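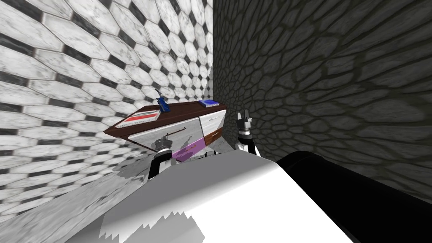

Cabinet room in the sim, both arms up, purple drawer still the target.

Monday, late. Writing this fast before I forget which run was which.

Spent the whole day on grippers. Cundivis fingers in the morning, Presska fingers after lunch, same arms, same cabinet, same controller gains. Rajitha wanted 500 tries each. Got there with the Cundivis set. Presska stopped at 11 short of that when the license server kicked me off, will finish tomorrow.

Cundivis: good on the long dark handle. Wide opening, forgiving, you can come in a bit crooked and it still catches. Bad on the little slot handle on the right end. Tips too fat. Kept bumping the face and sliding down. I lowered the approach speed twice and it didn't help much.

Presska: other way around. Gets into the slot fine. On the long handle it closes and then creeps sideways when the arm pulls. Friction number might just be wrong, I copied it from the Akach sheet and that sheet is old. Ask Shanthi A. where hers came from. (Shanthi A., not Shanthi W., I mailed the wrong one last time and got a very polite answer about invoices.)

Contact solver blew up at run 1116 on the overall counter. Drawer shot out of the cabinet and the left arm went with it. Saved the seed. Saadet thinks timestep, I think it's the finger mesh, there's a sliver of a triangle near the tip that I never cleaned up. Bet a coffee.

Controller notes. Impedance mode feels better than position mode for pulling, no question. For reaching I can't tell them apart. Turned the damping up to 7 and the wrist quit buzzing near the cabinet front. Left arm only, havent tried the right.

Camera. The view from over the body is what the policy gets so I left it alone, but the white shell eats so much of the bottom. Prasanna says tilt it up. If I tilt it up I lose the wrists when they're tucked in, and the wrists are what I want to see. Asked for a second camera on the forearm. He said make a ticket. Made a ticket.

Also the wall textures. Hexagon tile on the left, cobblestones on the right, the randomizer has no taste at all. Depth doesn't care. The color-only policy does, it did worse in here than in the plain room, same grippers and everything. Need to check that with more than one seed before I say it out loud in the meeting.

Things on top of the cabinet stayed put in most runs. The upright blue one fell over a few times with the Cundivis set, elbow I think, didnt look at the replay yet.

Tomorow: finish Presska, fix the mesh, rerun the bad seed. Abeysekara wants a pick by the end of June and wants one gripper for both handles. Right now I don't have one to give them.

Didn't eat until nine. Rice and an egg. Bed.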